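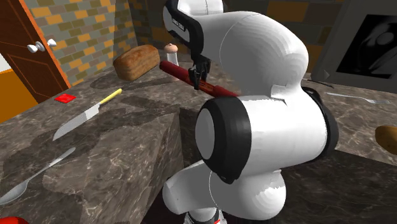
Peat and the summer I spent counting bubbles

Mar 7, 2023

I've been going through my old field notebooks because I have to give a short talk next month to a group of landowners, and I keep getting stuck on the same pages. They're from the June I spent at Parkach, on the bog, measuring methane. I've never written much about it here, so this is my attempt.

Parkach is a drained peat bog that somebody decided to wet again. The drains were cut for grazing, the grazing never paid, and eventually the ditches were dammed and the water came back up. When peat is dry it loses carbon dioxide year after year. When it's wet again that slows down, but the microbes that like it wet start making methane. Everyone who works on this knows the trade, and most of the arguments are about how long the methane part lasts and how bad it gets.

My job was the chambers. A chamber is a clear plastic box you set down on a collar in the ground, and then you wait and watch the gas inside go up. We had collars along a boardwalk that ran from the old Julitz ditch out to the wettest part of the bog. I took 153 chamber readings that month and threw out more of them than I would have liked. If you step off the boardwalk too close to a collar, the peat shakes and lets go of whatever gas it was holding, and the reading is worthless. You can tell right away because the line on the logger jumps instead of climbing. I did this a lot in the first week. After that I moved my bag to the other side of the boards and did it less.

The thing I didn't understand before going was how uneven a bog is. Two collars a couple of steps apart could give completely different numbers. The ones in moss were mostly quiet. The ones in cotton grass were not, because the hollow stems work like pipes and carry methane up from below without it passing through the layer near the surface where other microbes would eat it. The edge of the ditch was the worst place on the whole site. A small strip of ground, and on warm afternoons it put out more than everything else we measured.

That matters if you are trying to come up with one number for a whole bog, and people do want one number. The usual way is to map the plants, take an average for each kind of ground, and add it all up. It's reasonable, but the ditches are easy to miss on a map, and for a long time plenty of maps left them off. I spent two evenings walking the ditches with a GPS and came back with both boots full.

We also had a pressure problem. When the barometer dropped before a storm, the bubbles came up on their own, and a chamber that was down at the right moment would catch a burst. Is that a real reading or a bad one? It's real. The gas did go into the air. But if you only visit on nice days you'll never see it, and I only went out in lightning once, by mistake.

The peat under the middle collar was 130 centimeters deep when we pushed the rod down. The bottom of it is a little over 2000 years old, going by the one sample that was sent away. I still have the rod. It's in the garage behind the ladders.

For the talk I think I'm going to leave out most of the chemistry and spend the time on ditches. Landowners can do something about a ditch. They can fill it completely instead of damming it every so often, which costs more at the start and leaves less open water sitting there. I have one decent graph for this and I need to redraw it, as the labels on the axis are in my own shorthand and even I had to look them up.

If anyone reading has measured ditches after full infill, I'd be glad to see the numbers, especially from the first couple of years. Comments are open. I'm going to be slow to answer until the talk is done.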